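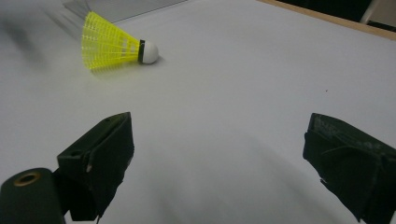

DRENCOMBE, March

The Shuttlecock Budget
By Hefin Gethin
Friday, May 22, 2020

The money was good until the end of the month. After that it went back to the county.

Yurchenko had the two quotes side by side on her laptop. Maltix wanted the whole sum up front for an arm, a controller and a year of support. Putel would lease the same size arm, but the fingers were extra, and so was the training.

"What does the lease come to?" Dale asked.

"657 a month. Before fingers."

"And with?"

"They won't say until we tell them what we're picking up."

Dale looked over at the white table. The shuttlecock lay on its side with its yellow skirt to the left. He had the hand gripper open in front of it and had not moved in for a while.

"Tell them that," he said.

"They'll think we're a sports club."

"Tell them it's light and it crushes if you squeeze the wrong end. They'll know what we mean."

She typed it in and took out the second sentence, then put it back. The form had a box for quantity per hour. She wrote 100. It was the number from the grant application, and she had never liked it. 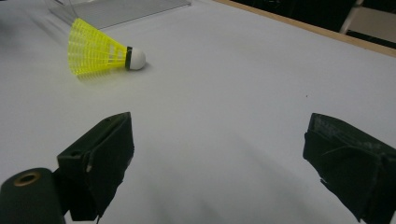 "We could buy the fingers ourselves," Dale said. "Skip the arm until fall. Spend the rest on people's hours."

"The grant says equipment."

"Fingers are equipment."

"These are coming apart."

"So put down six new pairs."

She opened the spreadsheet and moved the arm to the bottom, under shipping. The total dropped so far that she checked the formula. It left enough for three people through the summer – four, if one of them was a student.

"Maltix will call," she said. "They always call when you go quiet."

"Let it ring."

She changed the heading from Purchase to Phase One and saved it under a new name. Then she went back and read the county's rules again from the first page, with a pencil, looking for the word "fingers."

Recent stories
The Night Bus to Putney Road
Two Keys
What the Surveyor Left
Inventory

Search this site
Enter keywords
Go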